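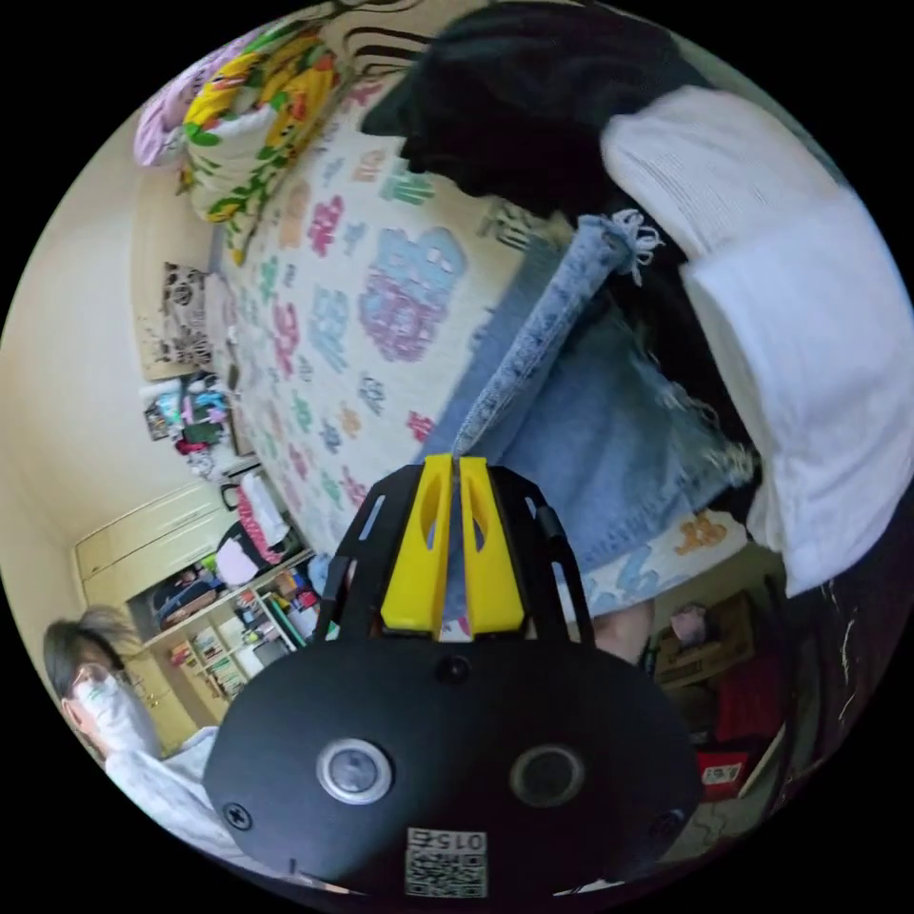
4. Setting up your first wash programme

Before you begin, make sure the Trindent is level, plumbed in and plugged in, in that order. If you have skipped section 3 because levelling sounded dull, please go back. The machine weighs enough to win any argument with a floorboard, and on a slope it will walk.

4.1 The empty run

1. Open both the hot and cold taps fully. Half open is a setting for bath time.
2. Take the transit bolts out of the back panel and put them somewhere you will remember. You will need them if you ever move house.
3. Close the door until it clicks. A soft thud is not a click.
4. Turn the dial to Cotton 60 and press Start. Do not add clothes, however keen you are.
5. Let the programme finish. The display shows END and the machine beeps 4 times.

Note: Some water in the drum on delivery is left over from factory testing. It is harmless, though we don't recommend drinking it.

4.2 Sorting denim and other things that bleed

The Denim programme runs at a low temperature with a slow spin. It takes longer than people expect, and pressing Start again will pause it.

1. Empty the pockets. Coins find the pump, and tissues find everything else.
2. Do up zips and buttons, then turn each item inside out.
3. Put anything with a raw or fringed hem in a mesh bag. It will still fray, only more slowly.
4. Wash new dark denim alone for the first few washes, unless you have always wanted a grey-blue towel.
5. Fill the drum to no more than half. If you have to lean on the door, take something out.
6. Select Denim, check that the spin light is on Low, and press Start.

CAUTION: Never use chlorine bleach with this programme. It attacks the door seal as well as the trousers, and the guarantee covers neither.

4.3 If the display shows a code

E17 – no water is coming in. Check the taps, then check the hose for kinks. Then check the taps again.
E242 – the load is out of balance. Usually one heavy item has wrapped itself round all the others. Wait for the door to unlock, separate them and choose Spin.
Any other code – switch off at the wall, wait a minute and switch on again. If the code comes back, write it down and ring the Gremow helpline with your serial number, which is printed inside the door rim.

Spare mesh bags are sold under part number 794.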